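4.2 Wall finish and perceived room size

The second part of the study dealt with the finish of the walls. Earlier work by Mladenović and Trịnh had suggested that people judge a room to be smaller when its surfaces are dark, but that study used only flat, even paint colours. Most of the homes and workplaces in the Prescombe survey did not have walls of this kind. Limewash, bare plaster and older distemper were all common, and each leaves a surface that varies in tone from one hand's width to the next.

Respondents were recruited through the Prescombe housing register and by letter. Of the 2,000 people approached, 1,154 returned a complete set of answers. A further 149 returned answers in which one or more rooms had been skipped, and these were left out of the analysis. Each respondent was shown a series of rooms on a screen and asked to give the length of the room in metres, its height, and how comfortable they would feel working in it for a full morning. The order of the rooms was changed for each person.

Greys were used throughout this part of the study so that hue would not affect the answers. The mottled finish was applied to all the walls of a room, and the tone of single walls was then made lighter or darker (Figure 2).
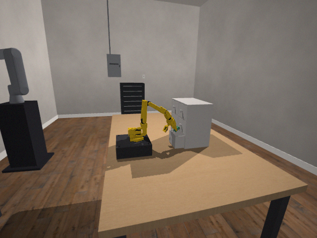 Figure 2. Rendered room with mottled grey walls; the left wall is paler than the right.

Rooms with mottled walls were judged to be longer than rooms with even walls of the same average tone. The effect was clearest among respondents who lived in older housing, and weakest among those who had moved within the past year. Height was judged in much the same way under both finishes. This agrees with the account given by Nikolaidis, who holds that people take their sense of height mainly from the line where wall and ceiling meet - a line that a mottled finish leaves unchanged.

Answers on comfort were less consistent. Several respondents described the mottled walls as restful, while others took them to be a sign of damp and marked the room down for that reason. Cuevas reported a similar split among tenants in the Skunby flats, where walls had been limewashed without notice. We therefore treat comfort separately in Section 5, together with the written comments collected by Mabula in May.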